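Kalura Recipe Notes

Kalura is a plain-text collection of home recipes for soups, flatbreads and rice dishes, put together by Hạnh Lục and Gilang Ginting. The current release has 700 recipes and 1,582 ingredient lines that have been checked by hand. The rest of the ingredient lines are as the cooks typed them.

Files

recipes.txt has one recipe per block, with a blank line between blocks. ingredients.csv has the recipe number, ingredient, amount and unit. Amounts are in cups, spoons or grams, whichever the cook used. We did not convert them. notes.txt holds comments on swaps, such as yogurt for buttermilk.

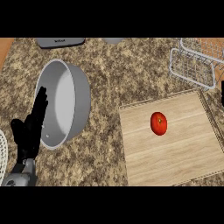 Simulated kitchen counter with a round pan.

Known problems

Cooking times are missing for 60 recipes, most of them lentil soups. "Chili" can mean fresh or dried. Where the cook did not say, the unit field is blank. Two flatbread recipes, the plain one and the one with scallions, share the same dough and should be read together. Salt is often listed as "to taste" and has no amount.

Spelling of ingredient names was made uniform in version 2. Cilantro used to appear as coriander leaf in many places, so searches written for version 1 may need changing.

Adding a recipe

Copy the block in template.txt, fill it in and send it to Gilang. Please cook the dish at least once from your own text first. Put the number of servings on the second line.

Last updated Friday, December 30, 2022.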